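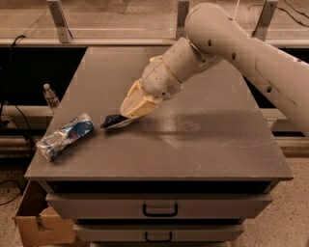

Support > Tickets > Data collection > Sulinden cell

Search tickets Go

Episodes rejected on upload, litter sorting task
Opened 4/28/25 by Baoshan Tang
Status: open, waiting on requester

Hi all, me again with the sorting station (sorry!). I'm recording the "pick up the rubbish, put it in the box" set for the Nernel policy and the uploader has started throwing my episodes back. Out of 968 it has refused 63, all with the same message: "gripper state does not match label". I had a look through a dozen and they seem fine to me. The arm goes down, closes on the thing, off we go.

The only pattern I can find is that it's nearly always the soft stuff. Crushed cans go through without a murmur. Anything dark and crumply gets bounced, and I've got rather a lot of dark and crumply, because Radek asked for more of it.

Things I've tried so far:
- restarted the Marchand recorder, no change
- re-homed the gripper, no change
- wiped down the top of the grey cabinet in case the shine was upsetting the camera, no change (cleaner cabinet though)
- swapped the order so the can goes first, and the can passed and the soft one failed, same as before

Reply from Radek Čierny
Hello! I think I know this one. The check says "holding" only if the fingers stop at least 50 counts short of fully closed. A can stops them miles before that. A flattened wrapper or a bit of cloth hardly stops them at all, so the log says closed and empty while your label says holding. Could you send me the finger position from one bad episode?

Reply from Baoshan Tang
Ooh, that would make sense. Pulled one: it stops 31 short. The next is 38, and then there's one at 12, which I'd have sworn was a decent grip.

Reply from Radek Čierny
Right, so it's my threshold and your labels are good. Please don't delete anything! I'll drop it to 10 for the soft items only and rerun the check at Vustunberg tonight. Leave the can setting alone.

Reply from Baoshan Tang
Lovely. I'll carry on towards the 2000 in the meantime and put "soft" in the notes field for each one so you can filter them. One question while you're in there: do you want the failed grabs kept as well? I've been binning the ones where it closes on nothing and I'm now wondering if I should have.

Reply from Radek Čierny
Keep them, please, with the label "missed". Anything still in the recorder's trash folder can be restored from the Episodes tab.

Reply from Baoshan Tang
Found most of them, restoring now. Please leave the ticket open until the rerun is back.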